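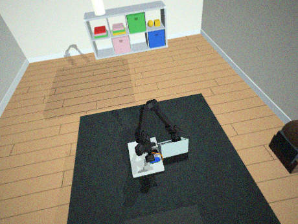
Page last changed: March

So I've had the Pluno on the back porch railing through a full round of seasons now, and enough people have written in asking whether they should get one that I'm finally sitting down to do the proper review. The short post I put up when it arrived was mostly me being excited about a box. I've left it up, but please go by this one, because a few things I said there were wrong (the bit about the clamps especially).

If you missed the first post: the Pluno is a plug-in solar kit. You get four panels, a little inverter the size of a hardcover book, a bunch of cable, and a bag of clamps, and the idea is that you hang the panels on a railing or prop them on a flat roof, plug the inverter into a regular outdoor outlet, and your house uses the sun's electricity before it buys any from the utility. No roof crew, no long quote process with a man in a fleece vest. I paid $1,073 including shipping to Kukivthorpe. It was a bit less during the fall sale and I was too slow, which still bugs me.

Check with your own utility and your building office before you buy any of these things. The rules are all over the place. Mine wanted a one-page form and a picture of the meter, and then I heard nothing for weeks, and then a very cheerful email came saying I was fine. A reader a few counties over was told flat out no. I can't tell you which one you'll be!

Putting it up

The instructions say an afternoon. It took me a whole day and part of the next morning, and I had help. Driss Naciri, my neighbor across the landing, used to put air conditioners on apartment buildings in Abu Hammour, so he's had a lot more practice than me at hanging heavy flat things off of other things, and he took one look at the clamps in the bag and went and got his own washers. He was right to. The clamps are made for a round rail, and mine is square, and the rubber pads that come with them don't really grab a square rail - they sort of perch on it. In my first post I said they fit great. They fit great for a week. Then we had a windy night and I lay there listening to a tapping noise until I got up and went out in my robe with a roll of tape.

Pluno does sell a square rail pad, and to be fair to them, when I wrote in they mailed me a set for free. But it should be in the bag, or there should be a box you tick when you order. With the right pads on, nothing has moved since, and we had some truly nasty weather in January.

The panels themselves are light enough that I can carry one under my arm down the porch steps. They have a slight bend to them, and a matte finish, so they don't flash light into the windows across the way (I asked, the windows across the way are Driss's). The cables between them click together with a good solid click and you can't put them in backward, which I tested by trying.

One gripe, and it's a silly one. The cable from the last panel to the inverter is too short. If your outlet is right by the railing, lovely. Mine is by the kitchen door. I had to buy the extension, and the extension was out of stock, so the whole thing hung there making nothing for most of a sunny stretch while I refreshed the store page. If your outlet isn't close, order the longer cable with the kit. Don't wait and see like I did.

How much power it makes

My total for the first year was 788 kilowatt-hours, going by the app, and I checked the app against a cheap plug-in meter I already owned. The two were close enough that I stopped worrying. Is that a lot? It depends on your house. For mine it takes care of the fridge and the freezer and the internet box and all the little things that hum away in the background when I'm out, and on a bright day there's plenty left for a load of laundry. It doesn't come near running the water heater, and it was never going to.

My porch faces a bit west of south and there's a big maple next door that eats the late afternoon in summer. Someone with a clear railing would beat my number easily. Someone on the north side of the building shouldn't bother, and I wish the Pluno website said so in bigger letters. They have a calculator where you type in your address and it gives you a figure, and the figure it gave me was way too rosy. It doesn't ask about trees! I'd take whatever it tells you and knock a good chunk off before you start working out when the thing pays for itself.

Winter was weaker than I expected. The low sun does come in nicely under the porch roof, so on a clear cold day you get a really pleasant bump around noon, but there just weren't that many clear cold days this time. December was pitiful. I stopped opening the app for a while so I wouldn't get grumpy. Then sometime in late February I looked again and there was a proper hump on the graph and I was delighted out of all proportion.

Snow slid off by itself most of the time, thanks to the steep angle. When it didn't, I used a soft broom. Dirt has been a bigger deal than snow for me. We get a yellow pollen in spring that sticks to everything, and wiping the panels down made a difference I could see on the graph the same day.

Changing my habits

I didn't expect this to be the fun part. With no battery, whatever the panels make and you don't use goes out to the grid, and my utility pays me nothing for it. So you want to use it while it's there. I run the dishwasher after breakfast now and not at bedtime. I charge the mower battery and the vacuum at lunch. I put the slow cooker on in the morning, which means we eat a lot more beans (no complaints from me, some from my sister when she visits).

If you're out at work all day and can't set timers on things, you'll be giving a good part of it away. I work from home, so I'm close to the ideal customer here, and you should read my numbers with that in mind.

The app

It's fine. It's okay. It shows what you're making right now, what you made today, and a bar chart for the month, and that's all I want. It logs me out for no reason every so often and the password reset email goes to spam. There's a tab called Community that I opened once. For a while last summer it also sent me a notification every single time a cloud went over, and there was no way to turn those off without turning off all of them, but an update fixed that.

You do need Wi-Fi that reaches the inverter for the app to show anything. The panels keep working without it, you just can't see. My signal on the porch is poor, and I ended up moving the router one shelf over and that was enough.

The Ternberg one

A lot of you asked how it compares to the Ternberg kit. I borrowed one for five weeks last summer from a reader who was between apartments (thank you again, and sorry about the zip ties). The Ternberg has glass panels with a metal edge, and they feel like real roof panels, and they weigh like them too. I couldn't lift one over the railing on my own. I think it would outlive the Pluno by a long way. It also comes with a much better manual, with drawings a normal person can follow, and the cable is long enough, hooray.

But it's bulky, and it looks like a piece of industrial equipment hanging off your house, and it costs quite a bit more. If I owned a garage with a flat roof I'd get the Ternberg and be done with it. For a rental, or a railing you're not totally sure about, or if you might move in a couple of years, I like the Pluno better. I took mine down once when the porch got repainted, and had it all back up before dinner.

I didn't keep a careful side by side count of the power, by the way. The borrowed one only had the lower part of the steps to lean against, so it wouldn't have been fair.

Things that went wrong

The clamp pads, see above. One of the panels had a scuffed corner out of the box and I kept it, it works the same as the others. The inverter makes a faint whine when it's running flat out. I can't hear it indoors. Driss says he can hear it from his chair on the landing and doesn't mind, though he did mention it twice.

And in August the inverter shut itself off on the hottest afternoons. It was in direct sun, bolted to the wall where the manual shows it. I moved it to the shady side of the post and it hasn't done it again. Support told me afterward that shade is recommended. Would have been a nice thing to put in the manual!

The support people answer email in a day or so and they sound like they've seen the product in person. No phone number that I could find.

Would I buy it again

Yes, I would, with the square pads and the long cable in the order from the start. It hasn't paid for itself yet and it won't for a good while, so if you're only in it for the money, do your math with your own electric bill in front of you, and be hard on yourself about shade. I like it for other reasons too. I like that the fridge is running off the porch. I like looking at the graph with my coffee.

I'd give it four out of five. It loses the one for the clamps and the August business together.

A couple of quick answers to things that keep coming up in my inbox. No, it doesn't work in a power outage, it shuts off on purpose so it can't hurt anyone working on the lines. Yes, you can have just part of the set up if your railing is short, the store sells the panels in pairs now. No, I haven't tried their battery, it's on my list but so is a new washing machine. And for whoever asked about birds: they sit on the top edge, they do what birds do, bring a wet rag.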